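Last updated: June 24, 2023

# Willivano Wall Paint: Questions We Receive Often

Please read this page before you write to us. We answer all messages, but in February and in the summer it can take some days.

## Which walls can I paint with Willivano?

You can use it on plaster, on plasterboard and on walls which are already painted with a matt paint. On gloss paint you must sand first, otherwise the new coat will peel. We do not recommend it for outside walls or inside a shower.

## How much paint do I need?

One large tin covers 40 square metres with one coat. Most rooms need two coats. Measure the length of every wall, add the lengths together and multiply by the height. You can leave small windows in the calculation, then you will have a little paint left for repairs.

## Do I need a primer?

For new plaster, yes. Our primer is called Flunum and it is sold in the same shops. If the wall was painted before and the old paint holds well, you can start directly with Willivano.

## How long must I wait between the coats?

Wait until the next day if you have the time. The tin says six hours, and this is correct for a warm room with an open window, but in a cold room the paint is still soft after six hours and the roller pulls it off.

## How many colours are there?

We have 58 ready colours. McGrath, our shop partner, can also mix from the Vusine colour card, where you find 1,476 shades. Mixed paint cannot be returned, so please buy a small pot first and look at it in the evening as well as in daylight.

## Can I wash a matt wall?

Yes, but softly. Wait 13 days after the last coat. Use a soft sponge, clean water and a drop of washing-up liquid, and go from the bottom to the top so that the dirty water does not leave lines. Do not rub one place for a long time. A matt paint becomes shiny when you rub it, and this cannot be washed away.

## What can I do about grey marks and small pale spots?

Try first with a dry white eraser, the kind children use in school. Many grey scuffs go away with it. If not, use the damp sponge as above. When the marks are spread over a large part of the wall, it is better to paint the whole wall again from corner to corner, as small repairs can show when the light comes from the side. Pale spots that stay after cleaning can be touched with a thin brush and paint from the same tin.
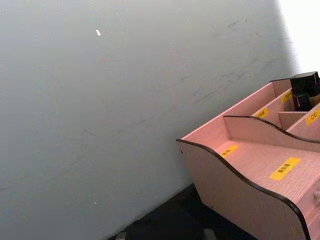 ## How do I keep the rest of the paint?

Clean the edge of the tin, press the lid down well and keep it in a place without frost. Write the name of the room on the lid. An opened tin is good for two years. If it smells bad when you open it, do not use it.

## Where can I ask something else?

Write to Saoirse Tierney at our customer desk. Please tell her the colour name and the number from under the tin, and what was on the wall before.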